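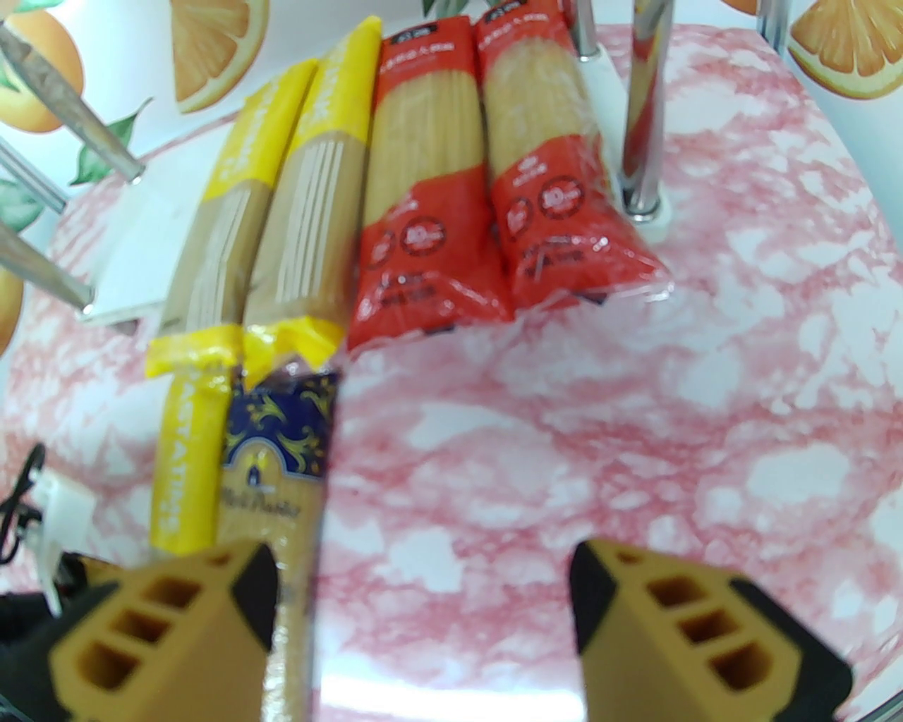
Okay, money time! I'll go quick, we've only got 13 minutes before lunch.

First quote from Trallik was for the arm. Great. Then I asked about spare finger pads (colour me naive) and that's a separate line, 39 dollars a set. We go through 6 sets a year, so put it in the operating budget, not capital.

Click.

Sotbridge wanted 976 up front for the service plan. I haggled, got nowhere, paid it anyway!

My tip: budget for the shopping too. Long spaghetti packets, crinkly ones, the lot. It's a real cost centre and finance will ask.

Pause for questions, then on to the Damora lease.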